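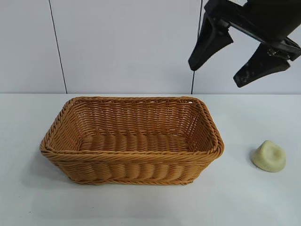

Tan woven basket with braided rim, on the white table.

4 min read

Thread on open rectangular baskets, mostly the weave and the rim. I have been re-sorting the shelf storage at the Villalba house since May and the basket question keeps coming up, so it gets its own thread.

Starting with the rim. A thick twisted braid run around the whole top edge does two jobs. It hides the cut ends of the strands and it stiffens the opening. Take it away and a woven wall will rack out of square the first time you drag it off a shelf by one side.

The corners of the braid are rounded. That costs some usable space compared with a folded fabric bin, but a braid that thick can't make a tight turn without gapping. If you see a sharp corner on a braided rim, look for a joint or a staple.

The opening is also wider than the base. Measure the rim when you plan a shelf. Measure the base when you plan the contents. I used base dimensions for the Jokside unit and ended up with two baskets side by side that touched at the top and had a wedge of dead air between them at the bottom.

Walls: ribs standing in rows, each row bulging out a little in front. It looks decorative but most of it comes from strands going over and under something stiffer. The bulge eats clearance too. Leave a finger's width on each side if the shelf has uprights.

The inner back wall on this style is more open near the top corners, and light comes through. Fine for towels, and for anything you want to air out. Poor for hair ties, batteries, loose screws, cotton swabs.
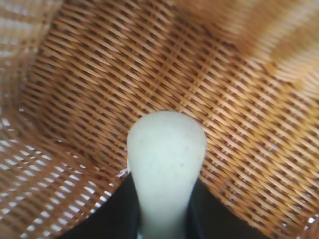 Posted by Vallard Shelf Notes

Next, the weave up close. The short slanted segments are where a strand surfaces between crossings. Gloss on the high points, dark in the gaps. Those gaps are where lint and crumbs go, and a dry cloth drags them farther in.

What works for me is a soft brush attachment on the vacuum, moved along the direction of the strands, then a barely damp cloth. On natural material let it dry fully before anything goes back. On plastic strand it matters less, but water still sits in the crossings longer than you'd think.

Telling the two apart by eye is unreliable. Even color along a strand suggests synthetic, and so do edges that stay parallel for the full length. Natural cane tends to vary in width and has small hairs where it has split. A good dye job on either one will fool you, so read the tag if there is one.

Smooth, rounded items with a matte or chalky surface are the easy case for a woven interior. Nothing on them hooks the strands. Knits are the hard case. A loose loop finds a strand end every time, usually on the way out.

If you must store knits in one of these, line it. A flat cotton liner folded over the rim is enough. Skip the ones with elastic. They pull inward and bow the long walls over time.

The same goes for anything that sheds. Chalky surfaces leave dust in the weave and it shows more against amber than against tan. Brush it out before it gets damp.

Question from a reply: how many small things per basket? Fewer than will cover the floor in one layer. Once a second layer starts, the bottom one is archived. I went through 53 containers in that house, and the deep baskets had the worst finding time of anything except the hall drawer.

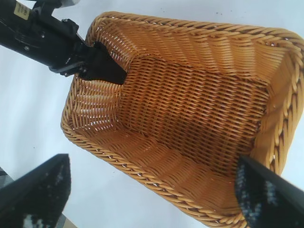
Braided rim and the woven floor inside.

The floor of the basket is the part people skip when they buy. A flat grid floor spreads weight well as long as it sits on something flat. On wire shelving it takes the print of the wires. Put a board under it.

The floor reads darker than the walls in most light. Part of that is shadow from the sloping sides. Small dark items vanish against it. Pale ones don't, and I now sort by that: pale things in the woven baskets, dark things in white bins.

Sloping walls also mean small objects slide toward the middle. Dividers cut square won't seat at the top and bottom both. Cut them as a trapezoid or use short ones that stop well below the rim.

On picking things out: reach in over a corner and the wall takes the load where it is stiffest. Leaning on the middle of a long side is what loosens the rim. The Flendska basket I had before this went exactly there, at the center of the front edge, after 2 years of daily use.

Repair note. A lifted strand end can be tucked back under the next crossing with a blunt needle. Don't glue it first. Tuck, check that it lies flat, then one dot of clear glue on the inside — the outside will show it.

A broken braid I don't repair. I have tried wrapping it with matching cord and it holds, but the wrap catches on the shelf edge.

Dimensions for the Jokside shelves go in a separate thread once I have remeasured at the rim.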